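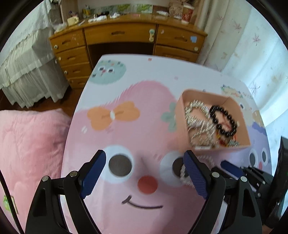
The peach box, with the pearl loop in front and the black one still inside.

Home | Posts | Work | Garden | Contact

Last updated: May

I've been at Hurum for long enough to remember when returns meant a long bench, a radio and a box of bracelets in front of each of us. We sort costume jewellery that shops send back. Beads, pearl loops, chains, whatever comes in. You lift a piece out, untangle it, check the clasp and put it in the right tray.

Last year the firm bought a line called Pringle for the easy stock. It takes rings on cards and earrings still in their packets, reads the label and sends them down one of 30 chutes. On a decent shift it gets through 1,548 pieces. The best I ever did by hand was just over 200, and my neck knew about it.

What the line can't manage is anything loose. A tangle of clear beads confuses it completely, and a thin string gets missed. So loose pieces go to what the office calls Naltano, which is the project for teaching grippers to pick them up. A few of us from the bench were asked if we'd move across. You hold the gripper yourself, one in each hand, and do the job you used to do with your fingers. Open wide, come in low, close on the loop, lift. Then put it back and do it again.

It's slower than hands and I found that hard at first. Pearl loops are fine. Small beads in the corner of a box are a pain, as the pads push them up against the wall. My wrists ached for the first fortnight and then got used to it.

We went from two shifts to one. No one was sacked, but three people left and weren't replaced, and the bench is now half the length it was. The Zusden site closed its bench altogether and moved everyone to packing. The pay for the gripper work is a bit better than sorting, though it's only agreed until the autumn and we've had no answer about what comes after.

I also miss the talking. You can't chat much when you're concentrating on two grippers. We've asked for a proper shared break at half past ten, and so far we've got it most days.

I did 1,008 lifts last month, according to my sheet. The target goes up in June.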